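Rechercher dans le forum – mot-clé, pseudo OK
Accueil Forums Clubs et tournois Lycées Petites annonces Connexion

Tournoi inter-lycées de culture générale : le format par poules, on garde ou pas ?

prof_en_retard
Bonsoir à tous. Je relance le sujet vu qu'on doit rendre notre avis avant la fin septembre. Pour ceux qui n'y étaient pas : 11 équipes l'an dernier, trois poules, puis demi-finales croisées. Résultat, la poule C avec seulement trois équipes, donc deux matchs et hop, en demie. Les miens ont joué un match de plus que ceux qui les ont sortis. Je râle pas (si, un peu). Est-ce qu'on passe en ronde suisse ? Qui est pour, qui est contre, et surtout qui s'en occupe ?

mzamfir_pere
Pour. Mon fils était dans la poule A, ils ont fini à 16 h complètement rincés. La demie s'est jouée contre des gamins qui avaient eu une heure de pause. Pas les mêmes conditions.

S. Haddad
Contre. La ronde suisse c'est joli sur le papier. Il faut quelqu'un qui fait les appariements entre chaque tour, sans se tromper, avec les résultats qui arrivent en retard de la salle du fond. On l'a tenté il y a quelques années au collège, on a attendu quarante minutes entre le tour 2 et le tour 3. Les élèves jouaient au foot dans le couloir.

prof_en_retard
@S. Haddad oui mais vous faisiez ça à la main non ?

S. Haddad
À la main et sur tableur. Le tableur a planté.

jastwood_quiz
Chez nous au club Jastwood on utilise Plurodeck pour les appariements, ça sort en deux minutes. Gratuit pour les petits tournois. Le seul truc : il faut rentrer les scores au fur et à mesure, si une table oublie tout est bloqué. On a mis un élève par salle qui fait la navette. Ça marche bien.

T_lambda
Plurodeck gratuit, faut voir. Jusqu'à combien d'équipes ?

jastwood_quiz
Je sais plus, on a jamais atteint la limite. A vérifier.

Arif Selva
Je me permets, capitaine de l'équipe de Branden l'an dernier (en fac maintenant, donc plus concerné). Le format on s'en fiche un peu côté élèves. Ce qui nous a énervés c'est les questions. Deux fois la même question sur les capitales, une en poule, une en demie. Et la question sur la tectonique où la réponse du corrigé était fausse, M. Sivakumar l'a dit tout de suite au jury et on lui a répondu « le corrigé fait foi ». Ça nous a coûté dix points et le match.

mzamfir_pere
Je confirme pour la tectonique. Mon fils en parle encore.

S. Haddad
Le corrigé fait foi, c'est dans le règlement. On peut changer le règlement, mais pas au milieu d'un match. Si chaque prof commence à contester on finit à 20 h.

Arif Selva
Une contestation par équipe et par match, alors. Si elle est fausse on perd cinq points. Ça calme.

prof_en_retard
Pas bête. Je note. Qui écrit les questions cette année d'ailleurs ? L'an dernier 519 questions au total, écrites par quatre personnes, relues par personne ou presque. Faut pas s'étonner des doublons.

jozefina_o
Moi pour une partie, comme d'hab. Et je peux pas tout faire. J'ai déjà dit que je prenais lettres et histoire de l'art, pas les sciences. Pour les doublons désolée mais on s'est envoyé les fichiers la veille au soir, chacun avec sa numérotation. Si on veut relire il faut que tout soit rendu trois semaines avant. TROIS.

T_lambda
Autre solution, acheter un lot de questions tout fait. Il y en a en anglais, à traduire.

jozefina_o
Non merci. Traduire c'est plus long qu'écrire, et la moitié porte sur des présidents dont les élèves n'ont jamais entendu parler.

S. Haddad
D'accord avec Jozefína là-dessus. Les questions maison, même avec deux ou trois ratés, c'est ce qui fait revenir les équipes.

prof_en_retard
Bon. Et les buzzers ? Ceux du lycée Wijesinghe sont morts, deux sur huit qui répondent encore.

jastwood_quiz
On peut en prêter un jeu, pas deux. Piles non fournies. Il faut me les rendre dans la boîte d'origine svp, l'an passé j'ai récupéré ça dans un sac de courses avec les câbles en nœud.

mzamfir_pere
Sinon à main levée avec un arbitre attentif ? Pour les poules ça suffit largement.

Arif Selva
Ah non. Main levée c'est toujours l'équipe la plus proche du président de séance qui gagne. Essayez, vous verrez.

S. Haddad
Mauvaise foi. J'ai arbitré des dizaines de matchs à main levée sans problème.

Arif Selva
Sans problème pour vous, madame – avec tout mon respect.

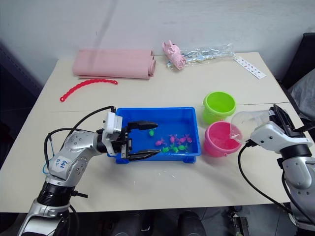 prof_en_retard
On se calme. Proposition : buzzers Jastwood dans la grande salle pour les demies et la finale, ce qui marche encore à Wijesinghe pour une des salles de poule, main levée pour les autres avec deux arbitres au lieu d'un. Ça demande du monde. Je compte sur les parents.

mzamfir_pere
Je viens. Sebastian, pour l'inscription. Mais je veux pas faire le chrono, je suis nul au chrono.

T_lambda
Et les frais ? 55 € par équipe l'an dernier, certains petits bahuts ont renoncé à cause de ça. Le car en plus, ça monte vite.

S. Haddad
Les 55 € payaient la salle et les sandwichs. Si chacun apporte son repas on baisse.

jozefina_o
Les sandwichs étaient immangeables de toute façon

jastwood_quiz
+1 repas tiré du sac. Et on garde 100 € pour les lots, des bouquins, pas des coupes en plastoc.

Arif Selva
Les coupes c'est bien aussi ! La nôtre est toujours dans la vitrine du hall.

prof_en_retard
Ok donc je résume pas, flemme, relisez. Reste la question du départ, poules ou suisse. Si jastwood_quiz vérifie la limite de Plurodeck et vient la veille installer le truc avec moi, je suis pour tenter. Sinon on reste en poules mais avec un tirage au sort en public et un match de barrage pour la poule à trois.

S. Haddad
Je reste contre la ronde suisse. Notez-le. Le barrage par contre oui, ça me va, j'aurais dû le proposer moi-même.

jastwood_quiz
Dispo la veille après 17 h, pas avant. Je regarde pour la limite ce weekend et je reposte ici.

T_lambda
Et le niveau des questions en poule ? Plusieurs équipes de seconde ont fini à zéro au premier match. Zéro ! Elles reviendront pas.

jozefina_o
Dix faciles au début de chaque série, je peux faire. Mais alors qu'on vienne pas me dire que c'est trop facile.

Arif Selva
Si besoin je relis les sciences. Arif Sivakumar est d'accord pour s'y mettre aussi, je l'ai eu au téléphone tout à l'heure. Envoyez les fichiers, un seul format svp, et numérotés dans le même sens.

prof_en_retard
Super, merci. Mail en mp demain matin, là j'ai des copies.

Contact – Mentions légales – © Forum des clubs scolaires – Haut de page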